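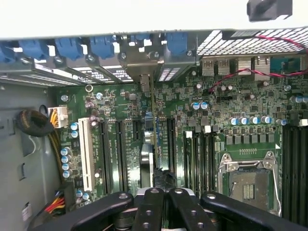
Forum > Student Projects > Robotics Clubs > Grippers and Tooling

Getting a four-finger gripper to seat a memory stick without bending the board
Posted by Brigitta Prantl, 9 September 2024
5 comments – 2 shares

Hi everyone, hoping a kind soul has been down this road before me! I help out with the after-school robotics club at Norkwood, and our senior group has picked computer assembly as their project for the year. They're working on an old tower with the board still in it, and the first job they've set themselves is getting the arm to put a memory stick into its slot. We have a wrist camera and a four-finger gripper, and the budget left over is $530, so please be gentle with your suggestions. The approach from above is fine now (it took most of August, bless them), but as soon as the fingers get down between the slots and the side of the case, the stick tilts and one end goes in before the other. Should we be changing the fingers, or the way we push?

Damian Szulc
2708 posts

Lovely project, and I'd leave the fingers alone for now. Our class had the same tilt and it came down to gripping the stick too near one end. Have the students mark the middle of the stick with a bit of tape and line the grip up with that. Then lower it until it just touches, stop, and let the arm go a little soft before pushing – if your controller has a compliance setting, that's the one you want. Open the latches by hand first and make that a separate task for later in the year. I'd also practise with a dead stick, as you'll go through a few. Oh, and if the CPU socket is empty, please pop a cover on it while you're practising. One dropped stick on those contacts and you're shopping for another board, which is how we spent our prize money!

Elley
3360 posts

Take the board out of the case. Much easier on a bench.

Stępień

I agree with Elley for the first few weeks, though the case is half the fun and your students may not forgive you. We put ours back in once they could seat five in a row. Check your camera offset again after you move anything – ours was out by a couple of millimetres and we blamed the gripper for ages.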